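Home | Projects | Minutes | People | Contact

Minutes: Tabletop Handling Group, 25/06/2022 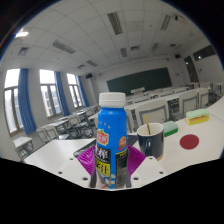

We spent most of this meeting on the hand-held collection method, and whether it has earned its place over driving the arm by remote. I took the notes again, so blame me for the spelling. The Jendmont side joined by phone and the line was fine once we moved the speaker closer. First on the list was the grasp itself, and we agreed to keep the upright bottle as our standard opening task. With the ribbed magenta fingers closed on either side of it, the cap and shoulders stay clear of the grip, and we want that for the pouring work later on! The mug and the two sponges stay in the set as well, for the same sort of reason (one stiff thing with a handle, a couple of soft ones).

Reading time: 3 min

1. Last minutes
Accepted with one fix. I had written that the Zamulska split was by object. It's by room. Sorry, that one matters a lot and I've changed it in the shared copy.

2. Where the data stands
We have 1,226 usable demonstrations after cleaning. Most of what got thrown out was tracking loss, usually when somebody swung the gripper too quickly toward a blank wall. I read out the list and there was a bit of groaning over the mug episodes, because those took ages. We talked about redoing them and decided to wait until training tells us we're short.

3. The result
Okay, the fun part! The policy trained on all rooms together got 90 percent on upright grasps in rooms it had seen, and 70 percent in rooms it hadn't. I was happy with that and said so, probably too many times. Berisha (the baseline, for anyone reading this who's new) was run on the same starts but with the old finger pads, so we can't put the two side by side yet. I'd like to see it rerun before anyone makes a chart.

There was a long back and forth about what counts as a success. Some of us were scoring a grasp as good if the object left the table at all, and others wanted it held until the end of the run. We settled on held until the end. That means going back over the scored runs, and the numbers in this item may drop. I've marked them "old rule" in the sheet so they don't get quoted by accident.

4. Wide lens and background clutter
The question from Jendmont was whether the policy is learning the room instead of the object. Fair question! The fisheye view takes in a huge amount: chairs, windows, ceiling lights, the whole works. I suggested masking everything past the table edge for one training run and comparing. Somebody pointed out that the far view might be helping with motion tracking, which is a separate step, so we'd mask only what the policy gets and leave the tracking input alone. Agreed.

We also want more variety in window light. The January sessions were nearly all under the same gray sky, and I suspect it shows.

5. Latency
Short one. The timing offset between the gripper width signal and the video is still being set by hand. Drandcombe has a script that does it from a few open-and-close motions at the start of each session, and they're willing to share it. We'll try it on the newest batch first and leave the older ones as they are for now.

6. To do
- Rescore the runs under the new rule (me)
- Masked training run, 2 seeds
- Berisha rerun with the ribbed fingers
- Get the offset script from Drandcombe and test it
- Write down the start position for the bottle task properly, with a measured distance from the table edge

7. Anything else
The spare finger set is back in the drawer under the printer. Please label the drawer. Next meeting is at the usual time, and Jendmont will bring the first draft of the methods section.

Filed under: Meeting notes, Manipulation, Learning from demonstration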